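Phones in School: Questions from Parents and Carers

Last updated: May 21, 2024

The rules on mobile phones at Lelwood School change at the start of next term. We have had a lot of letters and emails since the governors' vote, and the answers to the most common ones are set out on this page. If yours is missing, write to the office and mark it for Leidy Ccori, deputy head.

What is changing?

At present pupils may carry a phone if it is switched off in lessons. From next term, phones must be handed in at morning registration and are returned at the end of the day. The rule covers breaks, lunch and the time between lessons. It applies to every year group, including the sixth form while they are in the main building.

Does this include smart watches and earphones?

Watches that can send or receive messages count as phones and are handed in. Ordinary watches are fine. Earphones may be kept in a bag but should not be worn in school unless a teacher has asked for them to be used, for example in a language lesson.

Why now?

The present rule has been hard to apply fairly. Some teachers allow phones on the desk and others don't, and pupils have told us they find this confusing. Staff also report that a good deal of the trouble they deal with after lunch began with a message or a photograph taken at break. The governors looked at three options and chose the one that treats all pupils the same way.

Where will the phones be kept?

Each form has a numbered, padded case. The form tutor locks it after registration and it goes to a store room beside the main office. The cases were bought from Jerno and cost £2000 in total, of which £1000 came from the parents' association. The rest was met from the general budget. No money was taken from books or trips.

How do I reach my child during the day?

Ring the office. Messages are taken to classrooms at the end of each lesson, and urgent ones straight away. Pupils who need to ring home can use the office phone without charge. Please don't text your child to say you have rung, as they won't see it until they leave.

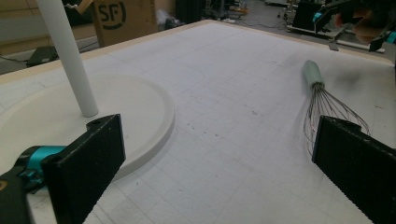 Pupils who use a phone for a medical reason, such as checking blood sugar, will keep it with them. They need a short letter from a parent, and in most cases we already hold the details. The same goes for young carers, who can agree an arrangement with their head of year. Phones may also be used as a tool in class when the teacher has planned for it. In maths and science that will be less often than before, as a good deal of measuring and plotting can be done by hand, and a white table top marked with a faint grey grid, with an upright rod on a round base, is enough to teach a fair amount about height and position. Where a phone or tablet is needed, the school will lend one.

What happens if a pupil keeps a phone back?

The first time, the phone is taken to the office and returned at the end of the day. The second time, a parent is asked to collect it. After a third time the head of year will arrange a meeting at home or in school. We do not search bags as a matter of routine.

What if a phone is lost or damaged?

The school is responsible for phones from the moment they are handed in until they are given back. Any damage should be reported to the office before the pupil goes home. Cracks and faults that were there already should be pointed out to the tutor at registration so they can be noted.

My child travels a long way. Can they have a phone on the bus?

Yes. The rule starts at registration and ends with the last lesson. Pupils on the Usuga and Sestolska bus routes will get their phones back first so that they don't miss the early departure.

Were parents asked?

Yes. The survey went to all families and 1045 replies came in. A summary can be read in the office. Segundo Lozano, chair of governors, has answered the main objections in a separate letter sent home with pupils.

Is the decision final?

The rule will be reviewed in November. Pupils, parents and staff will all be able to comment, and the governors may change it after that. Comments sent in earlier will be kept for the review.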